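The Pouch Table

At Karabulut's packing works in Erdale, the new hires have two fingers each. The old hands are still working out what that means for them.

By Kwesi Addo
Mar 22, 2018

Six in the morning, lights on, radio on. The kettle is at the far end next to the time clock and there's a line for it. I get a hairnet, a visitor badge and a chair that doesn't match any other chair in the building.

Karabulut packs small goods for other people. Travel kits, first aid refills, sewing sets, whatever the client sends in on a pallet. Goods go into a pouch, pouch gets zipped, pouch goes in a carton. For most of the company's life that was done by hand, all of it, at long tables with people on both sides. 245 people work here now, on 2 shifts. The first robot cell came in November. They call it Iro.

Iro picks up pouches and puts them in cartons. That's the whole job. A person still fills the pouch and zips it, because the filling changes with every order and nobody has found a machine that likes tweezers.

The floor lead on days is Esmaeil Safavi. Started on the tables, moved to the loading dock, came back. Talks fast, walks faster, and I did most of this interview half a step behind him.

"First week, people came in early just to watch it," he says. "Second week they wanted to know who was going home."

So far, the answer is no one. Six packers moved off the carton end. Two went to goods-in, the others are back on filling, and filling is where the trouble is now. Iro doesn't slow down after lunch. On its best shift the cell boxed 1,827 pouches, and somebody had to fill every one of them. The wall screen shows the count for the cell in green and the count for the tables in white. The packers asked for the white number to come down. It's still up as of this week. Safavi says he is "talking to upstairs."

Wrists are better, though. I heard that at four different tables without asking. The carton end was the bad end — bend, turn, press down, again — and the women who did it for years kept elastic bandages in their lockers. One showed me hers, rolled up neat, not used since winter.

What took longer was teaching the grip. Clear pouches are hard. They fold, they shine, they slide. A stiff box you can grab anywhere, a pouch you can't. So the company put a few packers on a side table with a hand-held gripper, same idea as the one on the cell, and had them work with it the way they'd work with their own hands. Come in low. Open wide. Leave the soft middle alone and go for the edge. 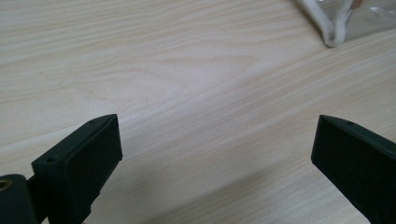
What the packers get for it

An extra hour's rate for each session at the side table, for a start. That was not in the first offer. The first offer was a certificate.

Safavi laughs about that, then stops laughing. The people at the side table knew things that weren't written down anywhere. That a pouch lies differently once it's full. That you steady the far side before you lift. He thinks that kind of knowledge should be paid like a skill and he has said so in writing. Clestberg, the firm that installed the cell, agreed to run the training sessions on paid time and to put packers' names on the handling notes. 476 pages so far, in a binder by the cell door. Someone has drawn a cat on the spine.

Not everybody signed up. One packer on the late shift told me she'd rather not teach the thing that might take her chair. Another said the chair was lousy anyway. They were sitting next to eachother, sharing a bag of sunflower seeds.

And there are new jobs, sort of. Cell minder is one. You clear jams, wipe the pads, restart after a stop. It pays a bit more and you're on your feet all day. Three packers have trained for it, a fourth quit after a week, said it was lonely. At the tables you talk. At the cell you wear ear protection and watch a light.

A second cell is planned. Management wouldn't give me a date. They did say no layoffs "tied to the equipment," and the packers I asked could all quote that phrase back, word for word, in the same flat voice.

Shift change at two. Safavi is already at the dock door arguing over a late pallet. The light on Iro goes amber, then a woman in a blue hairnet gets up, opens the gate, reaches in and pulls out a pouch folded double. She smooths it flat agianst her apron and sets it back in line.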